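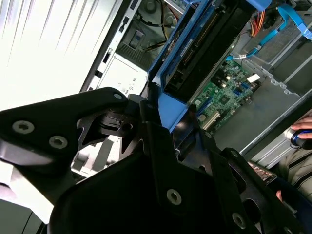 Bench notes, disassembly cell, July

Wrist camera and drive cages

Good session! I want to get this written up while I still remember which settings went with which log, so apologies to whoever has to read it in this order.

Question for the afternoon: does the coarse-to-fine pose scheme hold up once the gripper itself is covering a big part of the wrist view? On the bare test plates it was never much of an issue. Inside a tower it is, and that's the whole reason we moved to towers. With the wrist pitched the way the drive approach wants it, the black plates of the hand fill most of the lower half of the view, and the part we care about (blue drive cage, drive seated in it) gets squeezed into what's left above.

What I changed: the Komow matcher now gets a fixed mask for the hand, drawn once per wrist pitch, and anything under the mask is thrown out before matching. Before this it kept locking onto screw heads on our own gripper and reporting them as case screws, very confidently too. A hex-socket head is a hex-socket head as far as the matcher is concerned. With the mask in, those false hits are gone from the log completely. I love it when a fix is that dull.

Second change: color first, edges second. The blue plastic is far and away the best landmark in there. Rough pose from blue, then edges of the metal to tighten it up. Watch out for the SATA cables though, they're blue as well (lighter, but under the bright lamp the difference shrinks). I put in a minimum width so that thin curvy things get dropped. Ugly, works.

Numbers

1656 wrist frames logged over the session. 434 of them passed the visibility check, meaning enough cage showing outside the mask for a pose to be worth computing. That's a lower share than I'd hoped for and I think it's mostly the approach angle. The check is strict on purpose, and I'd like to keep it strict for now and fix the angle instead.

Planned approaches: 8. Stopped early: 3, all on the soft force limit, all with the hand coming in on the cable side. The orange, red and yellow power wires bunch up there and the planner has no idea they exist, it only knows the sheet metal. Every stop was clean and the arm backed off the way it should. The other 5 got to the pre-grasp pose.

Fixed camera

Ran the overview camera alongside for the whole session. It sees the entire case lying on its side, which gives us the case pose on the table for free, and then the wrist only has to search a small window. This is the Meijer idea from the spring that we shelved, and I'd like to un-shelve it loudly. Search time on the wrist side dropped enough that I stopped noticing the pause before each approach.

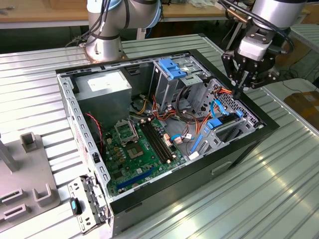
Overview camera, case open on the ribbed table, both arms behind it and the holder plate to the left.

Things the overview is good at: the row of square holes along the steel rail. Regular spacing, high contrast, gives a lovely straight line to fix the case orientation. Also the board, big green patch, hard to miss. Things it's bad at: anything deep in the cages, and the table itself. The aluminum throws long streaks of glare toward the right foreground and the edge detector thinks those are case walls. Cropped the table out for now. Same trouble on the wrist camera when it looks past the case wall at something bright, that whole corner washes out to white. Exposure needs to be locked on the interior, not averaged over everything.

One more for the planner people: the open socket bracket on the board should go in the keep-out list. It stands up out of the board and it's not in the Gultholm case model, which assumes a closed one. I've added a box around it by hand in the cell config, please don't overwrite that when you sync.

Still open

Mask per wrist pitch is fine for the few pitches I use, but it won't scale. Rendering the mask from the joint angles is the proper answer. The Flolmont toolkit has a renderer we could probably borrow, I've only skimmed the docs.

Cables. A crude keep-out volume over the wire bundle would be a start, even if it's just a fat box. I'd rather see the thing refuse an approach than stop halfway in.

Multi-finger hand on the right arm: haven't touched its force limits, still the defaults. I want to see how it behaves near the drive bays before we write anything about two-arm handoff.

Next run: same case, same placement, exposure locked, approach from the side away from the wires. If the visibility share climbs I'll know it was the angle. Raw logs are in the usual folder, masks in the subfolder next to them, and I left the matcher running with the new width limit so don't be surprised if it ignores your thin parts.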